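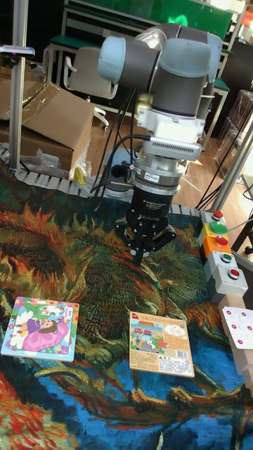 Robot Day at Hongate, or How I Spent a Morning Watching Puzzles

So I finally got to go on one of the Hongate lab visits! My sister-in-law signed up for two spots back in January, then came down with something the night before, and I got both the spare badge and her parking pass. I went on Feb 19, 2026, in terrible shoes, and I want to write it all down before I forget which room was which.

Hongate is out past the ring road in one of those long low buildings that used to be something else (furniture, according to the man at the front desk). You sign in, you get a sticker, you get a speech about not touching anything, and then you wait by a coffee machine that takes forever. There were 7 of us in my group, and I'm pretty sure I was the only one who doesn't work with machines for a living. One guy had brought his own notebook with graph paper. I had brought a granola bar.

Our guide was Yuxi Lü, who talks fast and walks faster. She started us off in a hallway with posters, and I'll be kind and say the posters were for other people. Then she opened the door to the room where they gather examples, and I was happy for the rest of the morning.

I had pictured something like a car factory. What you get is one arm over one table, in a room with cardboard boxes and office chairs, like any place where people are busy. And the table has a Van Gogh-style sunflower tapestry on it! Orange and olive and deep blue swirls all over, very bold, the sort of thing my aunt would hang over a couch. I asked Yuxi about it right away. She said they swap what's on the table as they go along, so the system doesn't learn that puzzles only exist on plain gray surfaces. It picks up on whatever stays the same, she told us, including the stuff you never meant to teach it. I have thought about that a lot more than I expected to.

The job of the day was children's jigsaw boards, two of them, the square kind. One has a cartoon girl in an enormous puffy pink dress. The other one was right under the gripper, and it has cartoon vehicles on a street, an orange banner with Chinese characters across the top, and a whole lot of small print. The gripper itself has three black fingers with little metal joints, and when they're spread open and pointing down it looks a bit like one of those claw games at the arcade, only with much better manners. Between that and the rest of the arm there's a silver ring that I took for decoration. It's a force sensor! The graph paper guy knew that already, of course.

Now, the way they collect the examples. Somebody steers the arm through the job by hand controls, start to finish, and everything gets recorded: where the arm was, what the cameras saw, how hard the fingers pressed. One run from start to finish is called an episode, like television. Then the table gets rearranged a bit and they do it again. And again. The goal for one task on one tablecloth is 100 episodes, and on a good shift they keep 80 of them. The rest get tossed, mostly for boring reasons like a dropped recording or someone bumping the table.

Shuzhen Su was at the controls for our visit. She's been doing it since the fall and she has the patience of a fisherman. We watched her go for the edge of a board, back off, come in again from a flatter angle, and lift one side just enough to get a finger under. It took ages. I caught myself holding my breath, and so did the lady next to me, who laughed about it. A flat board on a soft cloth is a mean thing to pick up, Shuzhen said. The cloth gives, so you press down and the edge sinks in, and there's nothing to grab. She prefers blocks.

I asked her whether she throws out the clumsy ones. No! They keep a clumsy run as long as it ends well, and they like having a few where the first grab misses and the second one works. If every example were perfect, the system would have no idea what to do the first time it slipped. Yuxi added that new people on the controls tend to be too careful for the first week, and you can spot their episodes in the list just from the length.

Down the side of the table there's a whole column of buttons in gray, yellow and orange boxes, with a big green mushroom-shaped one near the top that I badly wanted to push. Did not push. The graph paper guy asked if the buttons were a task too, and Yuxi said we'd run out of time if she got going on buttons, so I still don't know.

Afterward they took us next door, to a desk with two big screens, where the recordings get checked. They use a program called Skustik for this, and you can scrub back and forth through an episode and mark where the reach ends and the lift begins. They let a couple of us try it. I marked one and got it wrong (too early, apparently, everyone goes too early). The list on the screen was up to number 369 and it scrolled on and on, with tiny notes next to some of them. One just said "sneeze."

Somebody asked the question you always get, which is when it'll be able to do all this on its own. Yuxi didn't give a date. She said the trained version does all right on boards it has seen and gets confused by ones it hasn't, and that more variety in the examples has helped more than just piling up extra runs of the same thing. Hence the sunflowers, I guess.

We finished with sandwiches in a side room where two partner outfits, Frandsen and Grodia, had tables set up. Frandsen had good pens. Grodia had a video I couldn't hear over the coffee machine. The egg sandwiches went first, so don't hang around at the pens.

If you want to go, a few things I'd tell a friend. Park in the back lot, the front one is for staff and they do check. Wear real shoes, it's all standing. Ask to stay longer in the table room and skip the hallway if they'll let you. Kids have to be in high school or older, which is a pity, because my nephew would have lost his mind over that claw. They're planning another round of visits once the weather warms up and my sister-in-law has already put her name down again. She wants her parking pass back.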